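Chapter 6
Gathering Examples by Hand

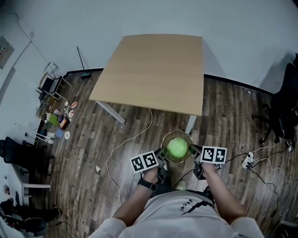
How many examples does a learning system need before it can do a simple task?
It depends on how much the task changes from one time to the next. If the objects and their places stay almost the same, a small set can be enough. If they change a lot, the set must grow, and it must grow in variety more than in size.

In Chapter 5 we treated the examples as given. They came in a file, somebody had already checked them, and our work was to fit a model. In this chapter we go one step back and ask where the file comes from. The reader who has only used ready collections may be surprised how many decisions are made before the first line of code.

An example, in our sense, is one complete performance of a task, from the starting position to the end. We call it a demonstration. It contains what the cameras saw, how the hands moved, and how wide the fingers were open at each moment. When a person works with hand-held grippers, the markers on them let us recover the position of each gripper later. The person does not need to drive a robot arm, and this makes the work faster. It also brings a difficulty: a person can reach in ways that an arm cannot follow, and such demonstrations must be found and removed.

Our main case is the Melitico collection, which was started in January by Golnar Tabrizi and Vikas Joshi. It holds 1,940 demonstrations of kitchen tasks with 2 hands, such as placing a vegetable in a bowl or lifting it out again. Nearly 13 percent were rejected in the first check. Most of the rejected ones had the same fault - a marker was turned away from the camera for too long. Valentyna Zinchenko, who did the checking, kept the rejected files and wrote the cause beside each one. We will use her notes in Section 6.3.

Round objects deserve special attention. They roll, they give the fingers little to hold, and with two grippers the forces must be balanced from both sides. A model trained only on boxes will usually press in the wrong place.

After this chapter you should be able to:
write a short protocol for one task, including the start and end conditions
choose which things to vary and which to keep fixed
judge if a demonstration should be kept
estimate the hours of work for a small collection

Words to know: demonstration, protocol, marker, rejection rate, coverage

6.1 What to Write Down Before Recording

A protocol is a page of instructions for the person who performs the task. It says where the objects start, which hand moves first, and when the recording stops.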